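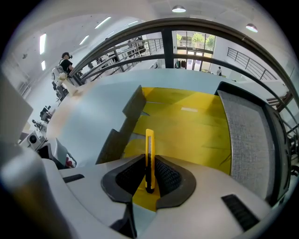 Figure 5. Wrist view with a utility knife held in the cradle. The yellow sheet and the foam border are on the tabletop beyond.

5. Setting up the view mask and the grasp check

Ziver reads the wrist view and tells the planner two things: what the gripper is holding, and what is on the table. Left to itself it will also report on the ceiling lights, the staircase and anyone who happens to be standing near a window. It is very thorough. This section teaches it to mind its own business.

You need the Drestard control service running and a finished lens calibration (section 4). If you skipped section 4, the software will let you carry on and will never mention it again. Please go back.

5.1 Draw the hand mask

1. Open Ziver and choose Views > Wrist > Masks.
2. Select Hand and click New.
3. Trace the white housing along the bottom of the view. Follow the curve. A straight line will leave part of your own gripper in the workspace, and the planner will spend the afternoon trying to avoid it.
4. Add the finger at the left as a separate shape. It is blurred at this distance, so draw outside the soft edge.
5. Leave the black cradle unmasked. The grasp check reads from it.
6. Click Save. Saving closes the window, whether or not you were done.

Note: The hand mask is stored with the tool profile. If you change the fingers, draw it again. Copying an old mask to a new tool works right up until you need it.

5.2 Draw the table mask

1. Select Table and click New.
2. Place points along the edge of the tabletop. Because of the wide lens the edge bows outward, so use plenty of points. The limit is 135, and if you reach it you are enjoying this too much.
3. Set Outside to Ignore. This drops the background, including railings, people and bright lights.
4. Mark the yellow sheet as Surface. If you leave it as Auto, Ziver may decide that creases are objects and offer to pick them up.
5. Mark the foam blocks as Keep out. The zigzag profile is read as one solid shape, so expect the planner to give it more room than it deserves.

CAUTION: Ignore applies to perception only. A person outside the table mask is invisible to the planner. The mask is a drawing, and it has never stopped an arm. Use your safety stop and guarding as described in section 2.

5.3 Run the grasp check

1. With the blade retracted and locked, place the utility knife upright in the cradle.
2. Choose Tools > Grasp check > Learn.
3. Keep the hand still until the progress bar fills. The bar pauses near the end. It has always done this.
4. Enter a name for the object and click Accept.
5. Remove the knife and click Test empty. The status should read No object.

CAUTION: Never run the check with the blade out. The software does not know which end is sharp.

Note: A yellow object held over a yellow sheet is a hard case. If the outline leaks into the background, change Separate by from Color to Depth and repeat from step 2.

5.4 If something goes wrong

Error 3541, mask and lens do not match: the lens was calibrated again after the masks were drawn. Redraw both masks. There is an Adjust button, and we are working on it.

Status flickers between Held and No object: raise Hold frames to 5. Higher values are steadier, but the planner will be slow to notice a dropped part.

Planner reports no free path: open Views > Wrist > Overlay and look for a gap between the hand mask and the real housing – usually along the bottom curve, where the tracing gets boring.

Masks missing after a restart: they were saved to the default Trurkard profile. Choose Profiles > Import, pick your tool, and save again under its own name.

Continue with section 6, Planner limits.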